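Animal-shaped desk lamp

By Zhuoran Zou
27/07/2004

An animal-shaped desk lamp is a small table lamp whose shade, head or body has been given the outline of a living creature, most often a cat, a bear, a rabbit or an owl. It belongs to the wider family of novelty lamps, but it is generally meant to be used every day, for reading, writing, drawing or simply keeping a corner of the room lit in the evening. The names "cat lamp," "bear lamp" and "ear lamp" are all met with in shops, and quite often they are used for the very same article.

Form

The commonest form is also the simplest. It has a round head, a short neck or stem, and a flat base wide enough to keep the whole thing from tipping when a sleeve catches it. Two small bumps at the top of the head serve as ears, and it is remarkable how little else is needed for most people to see an animal there. Some makers add eyes, whiskers or a nose, while others leave the head plain and let the ears do all the work. Plain heads are sometimes called "blank-faced" by collectors, and owners tend to disagree, in a friendly way, over which animal they have got. Pointed ears usually settle the matter in favor of a cat. Low, rounded ones can be read either way.

White is the traditional color, and it suits the type well, as it goes with nearly any desk and sits quietly among papers and pencils. Pale pink, mint and gray are found too. 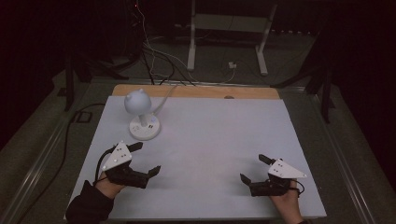
White desk lamp with a round, eared head on a short stem and circular base.

Base and controls

The base does a good deal more than hold the lamp up. On the plainest lamps it carries one switch and nothing further, but many have a little group of buttons on the upper face, where a hand can find them without much fumbling. These may turn the light on and off, step it through levels of brightness, or change it from a cool white to a warmer one for the end of the day. The Vorkeck lamp, a favorite in student rooms for many years, had 2 levels only, and its admirers will tell you at some length that it never wanted a third.

A further group combines the lamp with a power strip, so that sockets are set into the base itself. This is a great comfort on a desk far from the wall, where a single cord can then serve several small things at once. The rating printed on the underside should always be respected, and heaters, kettles and the like should never be plugged into a base of this sort. 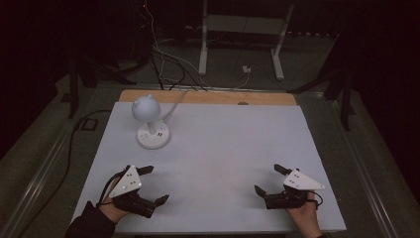 Eared lamp with buttons and several small sockets on top of the base. The thin cable runs off the back of the table.

Placement

A lamp of this kind is usually stood toward the back of the desk and to one side, leaving the middle clear for work. Right-handed writers are commonly advised to keep it on the left so that the hand does not throw a shadow over the page, and left-handed writers to do the opposite. The cord is best led away behind the desk, where it will not be dragged about by elbows and books. In his household handbook "The Brulgate Desk," Kwaku Amissah gives 11 pages to the question of where a lamp ought to go, and comes down firmly for the far corner.

Care

The head should be dusted with a soft dry cloth, with a little extra patience around the ears, where dust likes to settle. Unplug the lamp before any cleaning. A slightly damp cloth may be used on the outside of the base, but water must be kept well away from buttons and sockets.

Collecting

Eared lamps have a modest but devoted following. The Nollareo collection, begun by Peiyu Qian and now looked after by Tianyou Yu, holds 313 lamps, of which 90 are cats or are at any rate listed as cats.

See also: Night-light; Novelty lamp; Power strip

Last updated: December, by Zeyu Xue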